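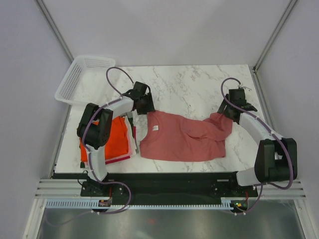

Two arms share a red garment at Halholm's sorting bench, with the folded pile to the left.

Halholm's clothing reuse centre will decide by the end of September whether to buy its folding bench outright or keep paying for it by the month, and manager Clotilde Roussel says she has gone back and forth on it more times than she'd like to admit.

The two-armed bench, supplied by Durby, is on a lease with 16 months left to run. Buying it now would mean putting off the new van for another year - a hard thing to ask of the drivers, who have been very patient with the old one.

"I love the thing, I really do, but I have to look at the whole building and not only my favourite corner of it," Roussel said on Thursday, over a cup of tea that had gone cold while she hunted for the quote. 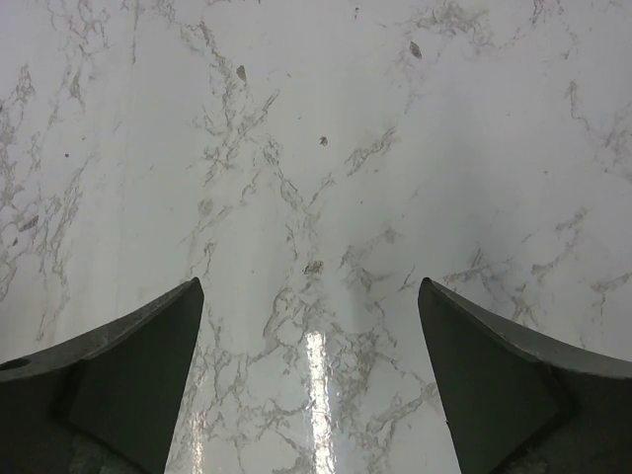
The gripper fingers, open over the marble-patterned work surface.

The quote includes three spare sets of gripper fingers, and Anneli Sjöberg, who looks after the centre's equipment, has asked that a yearly service visit be written in as well. She would also like a second basket and a better lamp, both of which she figures can come out of the ordinary supplies budget.

A rival offer from Jacquet is still on the table, though it would mean a 37-week wait for delivery.

Staff who'd like to have their say can drop a note in at the front office before the budget meeting.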